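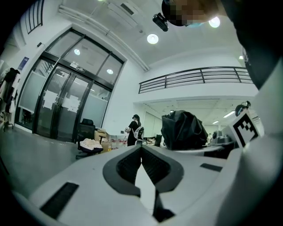 Office walk-round checklist, October
Ikico, second floor, main room and entrance
Done by: Godelieve Van Hecke
With: Wim Meijer (first half only)
Ref. 3912

Marks used: OK, Fix (do it this week), Watch (look again next time)

1. Doors and way out

1.1 Glass double door opens fully, both sides – OK
1.2 Door closes on its own without slamming – Watch
Left side is slow for the last bit. Wim adjusted the closer in spring and it has drifted again. Not a hazard yet.
1.3 Frosting on lower glass panels in good shape – OK
1.4 Notices on the glass are current and don't block the view through – OK
Two paper notices, one on each side of the door. Both taped. If either gets replaced, please take the old tape off first.
1.5 Floor in front of the door is clear – Fix
Office chair with white cloth on the seat, and a stack of cardboard boxes next to it. The chair needs to go back to a desk. Wouter Van Dijk will find out which boxes are still waiting on the Dridetti return and flatten the rest. Nothing gets stored on this side of the room, even overnight.
1.6 Sign above the door is secure in its mount – OK

2. Walls, coats and windows

2.1 Clothes rack stands steady when loaded – Watch
It holds, but it leans if all the heavy coats go on one end. Spread them out.
2.2 Coats clear of the floor and the door swing – OK
2.3 Blue poster fixed flat to the wall – OK
2.4 High grille, upper left as you face the door – Watch
Dusty last time. I couldn't reach it without the tall ladder and the tall ladder is at Dijkstra until the end of the month.
2.5 Wall-mounted device beside the door is tight to the wall – OK

3. Ceiling and lights

3.1 All ceiling lights working – OK
3.2 No stains or cracks in the ceiling – OK
3.3 Light level at the desks good enough for reading – OK
Fulvio Greco asked for a desk lamp. That's a purchase request, please use the form.

4. White table

4.1 Table stable, legs locked – OK
4.2 Bottles have lids on and can be identified – Fix
Too many small items and bottles sharing one surface. Anything with a worn label gets a new one or goes out. Cleaning products belong in the cabinet in the hall.
4.3 No liquids next to power strips – OK

5. Desks

5.1 Monitors stand firmly, not close to the edge – OK
5.2 Cables tied up and off the walking route – Fix
One extension lead runs across the gap between two desks. Forkeo left us a box of cable covers, use those.
5.3 Large black items and covers kept off the work area – Watch
The big black one by the desks takes up a lot of room. Fine for a day or so.
5.4 Bags out of the aisle – OK
Backpacks go on hooks or under the desk.

6. Floor

6.1 Grey floor free of tears and loose edges – OK
6.2 No slippery spots – OK

Open from last time

Spare key for the hall cabinet: still missing. Dezső Kerekes has asked the landlord for a copy.
First aid box refill: done, 2 packs of bandages added.

Next round in November, same route, starting at the door. Send corrections to Godelieve before then.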